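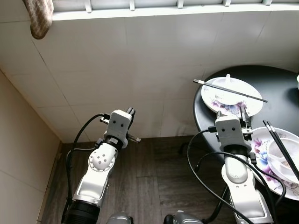 Lapse table rebuild, Remlow term block
Nov 17, 2021. Entry by V. Pavliuk. Read-through by Tsegereda Ayele still to do.

Picked up from the October entry. Open item was the gap between lapses counted from the admin extract and lapses counted from the premium ledger. The ledger shows more of them in every policy year, and the gap is widest in the first year after the level premium period ends.

Checked the simple causes first. Extract date and ledger date agree. Duplicate policy numbers were removed from both sides with the same script. Conversions to whole life are flagged in both and excluded from both. None of these moves the gap.

Ghassan suggested looking at the grace period. The admin system does not post a lapse until the grace period has run out, and then it back-dates the lapse to the premium due date. The ledger posts the missed premium on the due date. If a policy is in grace on the extract date, the ledger side counts it and the extract side does not. That accounts for part of the gap at the end of the study period and none of it in the middle.

The rest is reinstatements. A policy that lapses and is reinstated within the allowed window keeps its number, and the admin system overwrites the lapse record. No history is kept in the extract. The ledger keeps both entries. We had been counting the ledger entry as a lapse with no offset.

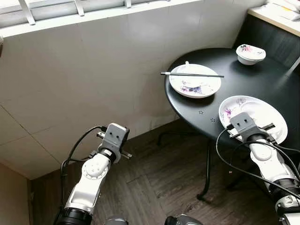
Changes made
1. Study period now closes before the last full grace period. Policies in grace at the close date are carried as in force.
2. Ledger side matches each missed premium against later catch-up premiums on the same policy number. A match inside the reinstatement window cancels the lapse.
3. Policy year is taken from the issue date, not from the rider date. Georges found 16 policies where a child rider added later had reset the year counter.
4. Waiver of premium cases are dropped from exposure while the waiver is active. They were showing as missed premiums.

Reran after each change separately so the effect of each can be read from the log. Item 2 is by far the largest. Item 4 is small but was plainly wrong. After all four the two sides agree except for 6 policies, listed in the log under "residual."

Went through the residuals by hand. In 3 of them the owner moved from monthly to annual mode in the same month as a missed payment, and the ledger treats the mode change as a new schedule. Another 2 have a policy loan offset posted under the premium code. 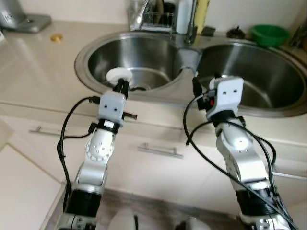 The last one has no explanation yet. The file shows a due date earlier than the issue date, so a keying error is likely. Asked Ayman Hakim to pull the paper application from Brakbridge.

Shock lapse at the end of the level period comes out lower than in the October table once reinstatements are netted. The shape by premium jump is the same: larger jump, higher lapse. Did not smooth. The cells for issue ages above the main band are thin and I would sooner show them raw with the exposure printed next to the rate. 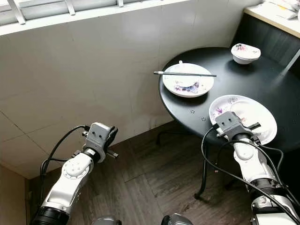 Mortality after the shock was not touched in this pass. The assumption that the policies left behind are in worse health than the ones that dropped is still taken from the old study, and it should be rerun against the new exposure before anyone quotes the two tables together.

Runtime is now some 16 minutes on the shared machine, nearly all of it in the catch-up match. Sorting the ledger by policy number before the match would help. Left alone for now.

Files
Code and log are in the Rewi folder, subfolder lapse. The October table has been renamed with "superseded" at the front. Do not link to it from the pricing sheet. Georges Smadi has the pricing sheet open and will repoint it.

Next
Tsegereda to check item 2 on a sample drawn from the Trillthorpe block, where the reinstatement window is shorter. The window is currently hard-coded and has to become a parameter first (VP).
Ghassan to confirm with admin whether the overwritten lapse records exist in any backup.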